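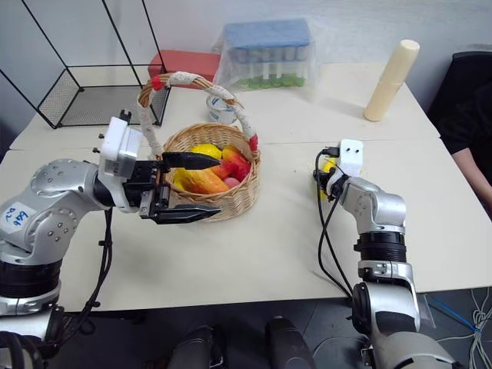 Site visit: Kushnir, manipulation software group

I spent most of 18th June at Kushnir, who write the control and planning software that Rasow and two or three other integrators ship with their two-armed cells. Our own group is looking at replacing a home-built planner that has become hard to maintain, so I went with a list of questions about tooling and not much interest in the hardware. My host was Baldur Hallgrímsson, who looks after the planning code.

The task on the bench

The day's work was the fruit basket. It is a wicker basket with a tall arched handle, filled with toy fruit, and the two arms have to pick pieces out and put them back. Baldur's group uses it as a regression task. Every change to the planner is run against it before it is merged, first in simulation and then on the table.

The handle is the reason they like it. It divides the space above the basket in two, and a planner that treats the basket as a solid box will refuse to go in at all. One that ignores the handle will hit it. The left gripper has long pointed fingers, so there is a lot of tool to keep track of near the rim. The lemon sits near the back of the basket and the peach at the lower right of the pile, and Baldur said the two need quite different approach angles from the same arm.

Perception

The perception module is called Finia. It takes the head camera view and produces labelled regions with a confidence for each, then fits rough shapes to them. It does not try to build a full model of every object. Fruit gets an ellipsoid, the rim gets a ring, and the handle gets a chain of short cylinders.

The rest of the tabletop is left cluttered on purpose. There was a clear plastic storage box of test tubes behind the basket, a red block and a roll of tape beside it, and a black wire mesh basket toward the wall. Clear plastic and thin wire are the two things Finia does worst. Their fix for now is a conservative one: where the depth is unreliable, the region is grown by a fixed margin and marked as an obstacle. That costs reachable space but it has stopped the planner from threading paths through the mesh basket, which I was told it did regularly in December.

Planning and control

Planning is done for both arms together when their workspaces overlap, and separately when they don't. The switch between the two modes was the part I most wanted to see, as ours is where most of our stalls come from. Theirs looks 3 seconds ahead along each arm's current path and checks a swept volume. If the volumes touch, one arm is given priority and the other replans around it.

Typical planning time for a single pick was 400 milliseconds on the machine beside the bench. The joint plans take longer, and Baldur would not give me a number for the worst case. He did show me the log from a joint plan that had timed out, and the fallback (hold position, retract the lower-priority arm, try again) was clear to follow.

The controller underneath is a fairly ordinary impedance controller. Stiffness is lowered as the fingertips come inside the rim, so that brushing the wicker doesn't trip a fault. The thresholds live in a plain text file for each task, and an operator can edit them without rebuilding anything. I would like us to copy that.

Tooling

Retura is their replay tool, and for me it was the best part of the visit. It records camera images, Finia's output, every candidate path and the joint states on one timeline. You can scrub back to any moment, change a parameter and re-run the planner from there, without the robot. Rejected paths are drawn in a different colour with the name of the check that failed — collision, joint limit, timeout and so on.

We tried it on a run where the right arm had hesitated. It took us roughly 5 minutes to find that an oversized margin around the storage box had blocked the approach. In our own setup that would have been an afternoon of reading logs.

There are some gaps. Recordings are large, and there is no way to trim one before sharing it. The search only works on event names. Nor is there any versioning of the perception weights inside the recording, so a replay from an old build can behave differently if you forget to load the matching set. Baldur has this on his list.

Follow-up

Kushnir will send us a trial licence for Retura that covers 2 seats. I have asked for the file format description as well, so we can write an exporter from our planner before deciding anything about theirs. I still need to find out whether Finia can be run without their camera driver, and what they charge for support outside Rasow's cells.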